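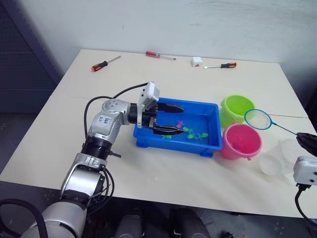

About Burora

Burora makes water play sets for preschools, daycare centers and children's museums. The company was founded by Santeri Lehtinen, a former injection mold designer, and operates from a single building with a workshop, a test area and a small warehouse.

What we make

Our main product line is Arna, a tabletop scoop-and-sort set. Each set contains a shallow tray with a raised rim, two buckets with handles, a hand net and a bag of toy animals. The tray stands on short feet so that a wet base does not seal itself to the tabletop. Spare nets, handles and animals are sold separately, and all parts from the first production run onward are still interchangeable.

The second line, Hirvonen, uses the same buckets and nets with a deeper floor-standing basin. It is intended for groups of up to 6 children and drains through a threaded plug that accepts a standard garden hose.

How the sets are used

The basic activity is moving animals from the tray to a bucket. Children start by hand, then change to the net. Scooping with a net requires the child to tilt the hoop, lift it level and release over a target, and the bucket opening is sized to leave some margin for error. With two bucket colors, the same parts can be used for sorting by color or by kind of animal. A set works dry as well as with water. For wet use we recommend a fill depth that leaves most of each animal above the surface.

Testing

Every net design is cycled 2,000 times before release. Bucket handles are loaded at both attachment points and checked for whitening of the plastic. Animals are checked for split seams and trapped water. Failed parts are kept, labeled and reviewed each March, when changes for the next production run are decided.

Supply and service

Sets are packed flat where possible, with the buckets nested and the net laid diagonally across the tray. Rotetow handles freight and returns. We currently supply some 800 sites. Orders for replacement parts received before noon leave the warehouse the same day. Cleaning instructions are printed on the inside of the carton lid and can also be requested by email.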